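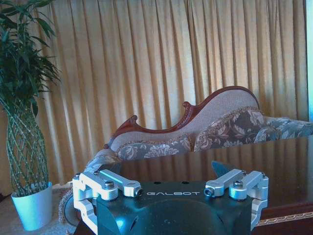 I finally have the Tsikata print back from the framer, and it is hanging in the hall where the old mirror used to be. It's a screenprint in two colours, pale grey on black, and it has one word on it, ISTER, in capitals with wide gaps between them. Lettering like that turns up on all sorts of things. The GALBOT name on the black housing between those metal fingers is done much the same way, light grey and spaced out, and it reads clearly for the same reason. On the print, though, the grey was laid down a bit thick, and if you stand to one side you can see a slight ridge along the edge of each letter.

Mine is number 43. I bought it from Emrys Wynne, who used to run the print room at Osell and was clearing out his plan chest. He wanted 1,000 pounds for it and I paid that. I did think about haggling, but he had kept it flat and out of the light the whole time and the paper is as clean as you could ask for.

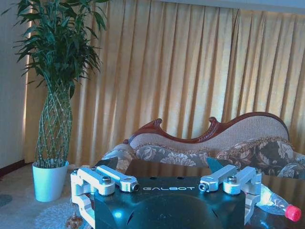 The framing took longer than I expected. The first mount was cut too tight and covered the pencil signature, so it went back. The second one leaves a good margin all round, with the deckle showing at the bottom. I went for a plain black frame – the framer in Sistbridge suggested white, but it looked lost against our wall. I paid extra for the UV glass as well.

There is a small crease in the top left corner, which Emrys pointed out before I did. It's under the mount now. I asked about having it pressed out and was told to leave it alone, so I have.
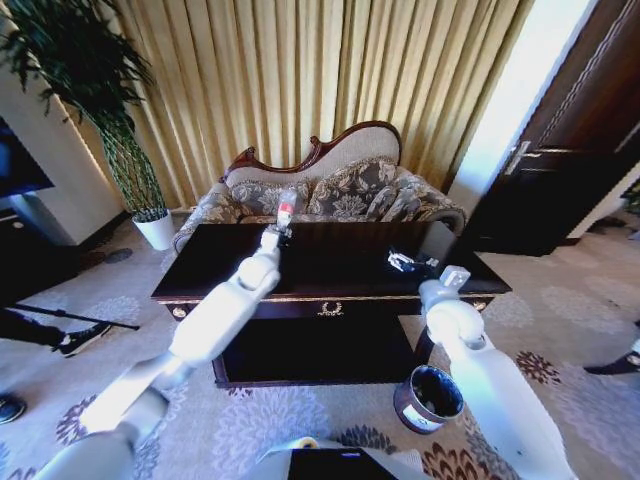 He still has two others from the same set, both on cream paper with the colours the other way round. I saw them briefly and preferred mine, but I keep thinking about the smaller one. It has a different word on it and the letters run nearly to the edge of the sheet. I've asked him to let me know before he offers it to anyone else.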